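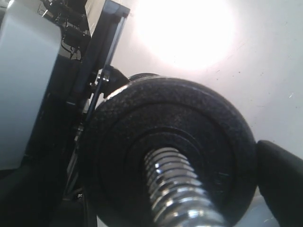

Slide 1. Hi everybody, I'm Lizeth Giraldo, and I look after the plate cell at Stemesach. Nilton Puma does the other shift, so if you hate anything I say tonight, blame him! (Wait for it. Move on.)

Slide 2. How the cell is set up. One arm, one gripper, wrist camera, and a rack we bolted down ourselves. Teaching the pick took me two shifts, mostly because I kept taking the position off the face of the plate. Take it off the rim. The face has steps in it and the finger finds every one of them.

Slide 3. Glare. Our overhead light lands right in the wrist camera when the arm comes in low - I fought this all November. Tried exposure first, got nowhere. What helped was tipping the approach a few degrees and wiping the lens at the start of every shift. Ask who else has done this, there's always a hand or two.

Slide 4. Fingers. We change the pads every 52 hours of running. The vendor, Finelitz, told us we could go longer and maybe you can, but textured plates eat pads. Show the worn one, pass it around, GET IT BACK.

Slide 5. Cables. Check the ties where the loom runs up beside the post. I do it with the arm parked and locked out, flashlight in my teeth, very glamorous. Last time we lost a connector it cost us 28 minutes, and 20 of those were me looking in the wrong place.

Slide 6. The log. 1,065 picks since the last re-teach. Nilton wants to re-teach at a fixed number, I'd go by the drift. Open it up for questions here, and the Vundau folks go first because they have a train.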